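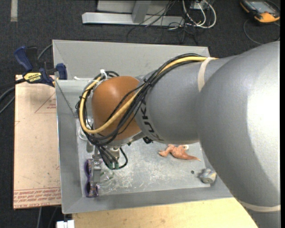
Robot arm over a grey metal tray

CANDISLEY ALLOTMENT ASSOCIATION
Minutes of the spring meeting, 2024-04-20
Held in the Grastent Room

Present: Chair, Secretary, plot reps for Top Field and Lower Field, and 13 other plot holders. Apologies were received from the rep for the Wiltance Lane strip.

1. Minutes of the last meeting
The January minutes were agreed and signed. One correction: item 4 should read "water butts", not "water bills".

2. Matters arising
The lock on the Wiltance Lane gate has been changed. Plot holders who still have the old key should hand it in when they collect the new one. The hedge along the lane was cut before the end of February and will be left alone now until the birds have finished nesting.
The skip was full within a day. It was agreed not to hire another this year.

3. Water
The supply was turned back on at Easter. The tap at the bottom of Lower Field drips and the trough beside it overflows on to the path. The Secretary has asked Halvorsen Plumbing to look at it and is waiting for a date. Until then the stopcock by the shed will be shut each evening — last person out to check, please.
Hosepipes: a long discussion. Top Field holders said pressure drops to nothing when more than one hose is in use below them. It was proposed that hoses be used only for filling butts and not left running on beds. Carried, with 2 against.

4. Rents and waiting list
All rents are in except for one half plot, where a reminder has gone out. The waiting list is open again. Two plots on Top Field are badly overgrown and letters have been sent to both holders. If there is no reply by the end of May the plots will be offered to the next names on the list, as halves if people prefer.

5. Manure and woodchip
The farm can deliver one load of well-rotted manure in the autumn. Last year's was left against the fence and has pushed a panel out, so the next one goes on the hard standing. Woodchip is free to take for paths. It should not be dug in.

6. Bonfires
There has been a complaint from a house on Wiltance Lane about smoke on a Sunday afternoon. The rule is unchanged: no fires before October, and none when the wind is towards the houses. A member asked whether an incinerator bin counts as a fire. It does.

7. Plant sale
The sale will be on the car park side of the shed, as before. Tomatoes, beans and squash are wanted most. Please label pots with the variety — a tray of unmarked brassicas was left over last time. It was agreed to spend up to £100 on pots, compost and a new table.

8. Any other business
Potato blight: members were asked to lift any plants that have come up from last year's crop.
Slug pellets: metaldehyde pellets are banned and any old tubs should go to the council tip.
The shed roof leaks over the mower. The Lower Field rep will get a price for felt and bring it to the next meeting.

The meeting closed at 8.50 pm. The next meeting will be in July, date to be put up on the noticeboard.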